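2019-08-08

Back on grasp collection for Elow this morning. We're at 2572 attempts now, and Kieran wants another 80 before we retrain – fine by me, the arm does the boring part! I asked Olga to stop tidying the toys between runs (sorry Olga), the messier piles teach it more. Still not sure how the plush one will label, it squashes differently every time. Ball, blocks and cup are the easy stuff.

Front bin, with the gripper down next to the orange ball:

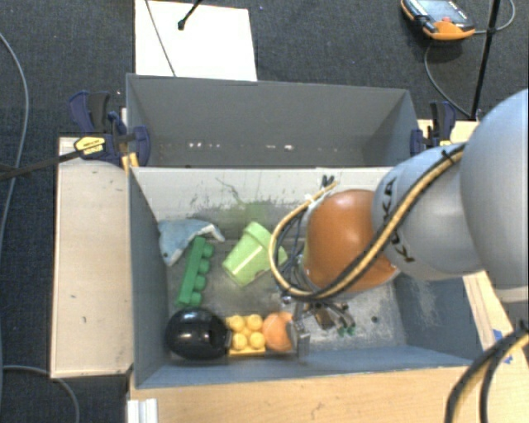

To do before the next batch

Ask Lurdes where the 3 spare finger pads went. Back up the logs.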